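4.2 What the surface scores can and cannot tell us

The claim that tiled worktops are harder to keep clean than seamless ones is repeated so often in housing guidance that it is rarely given a source. When a source is given, it tends to be one of two things: the Stememska household survey, which asked residents how they felt about their kitchens, or a trade leaflet from a firm that sells something to put on grout. Neither measures cleanliness. The survey measures annoyance, and the leaflets measure very little. We do not say the claim is wrong. We say that the evidence behind it is thinner than its reputation, and that our own data do less to thicken it than we had hoped.

Our scores come from 3060 swabs taken at the Greenwood and Brevalero sites. Each swab was assigned to one of three zones: tile face, grout line, or the joint where the worktop meets the wall. The last zone gave us the most trouble. In the older Brevalero kitchens the joint is usually covered by a trim strip, and a swab drawn along the strip picks up whatever has gathered on its upper lip as well as whatever has gathered below. Where there is no strip, the swab runs straight along the corner. These are two different surfaces, and the coding sheet treated them as one. We corrected this for the July round but could not recover the earlier rounds, so comparisons across sites for this zone should be read with care or, better, not made at all.

Grout color is a second problem, and one that earlier work mostly ignores. White grout shows staining early. A resident who sees a gray line will scrub it, and one who has dark grout will not see the same line and may leave it for months. A visual rating will then mark the white grout as the dirtier of the two while the swab says the opposite. We found cases of this in both directions, which suggests that visual ratings should not be used as a stand-in for swab results, however cheap they are. The widely copied 8-point visual scale is especially weak here. Its middle points are defined by the word "noticeable," and what is noticeable on a pale tile depends on the lamp overhead and on how the tile was fired (see Figure 2).

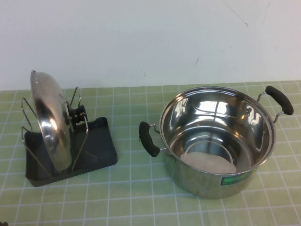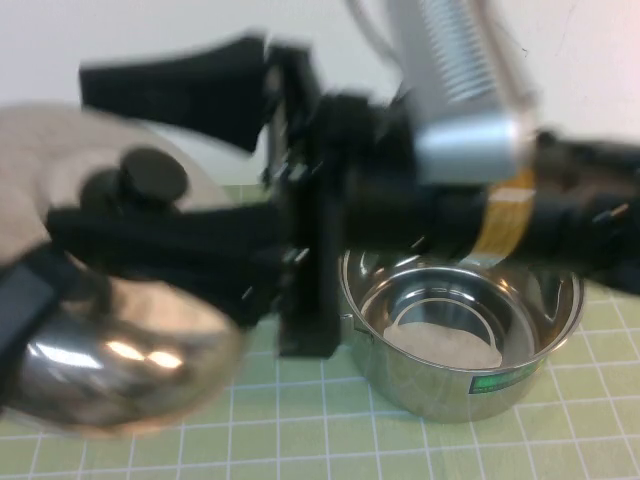 Figure 2. The green tabletop, two views. The first shows pale tiles and white grout lines.

Mottled glazes make matters worse. On a plain white tile, two raters working apart will mostly agree about a faint film. On a tile that already varies in tone from one square to the next, they have little to agree about, and we saw agreement fall once mottled tiles entered the sample. One could read this as a failure of training. We gave the raters a second session and it made no difference worth reporting. Our view is that the scale asks a question the surface does not allow anyone to answer by eye.

There remains the matter of sealants. Dreditz, the product used in the treated Greenwood kitchens, is sold on the promise that a sealed grout line "wipes like glass." In the treated group the median grout score was lower than in the untreated group, and a reader in a hurry might stop there. We would ask that reader to consider how kitchens came to be treated. Residents applied for the sealant. People who apply for a grout sealant are, one supposes, people who think about grout, and they may well have cleaned it more often before a drop was applied. We have no baseline swabs for these homes. Adjusting for reported cleaning frequency shrinks the gap by more than half, and reported cleaning frequency is itself a poor measure - few people tell a visitor with a clipboard that they wipe the counter once a week.

The size of the effect also deserves a plain statement. Scores are given in relative light units, and the usual pass mark for a domestic surface in the guidance we reviewed is 2000. Most grout swabs in both groups fell under it. A difference between two passing scores may be real and still be of no use to anyone standing at a sink. The guidance does not explain where the pass mark comes from, and our attempts to trace it ended in a chain of documents citing one another.

Age of installation was recorded only at Brevalero, and only where the resident could remember it. We had expected older grout to score worse. It did so in the kitchens with a window behind the worktop and did not in the rest, for which we have no good account. Condensation is an obvious candidate, but we took no humidity readings, and to bring it in now would be to fit a story to a pattern after the fact. The split is reported in Table 4 without a test of significance. The groups were not planned, and the smaller one would not support one.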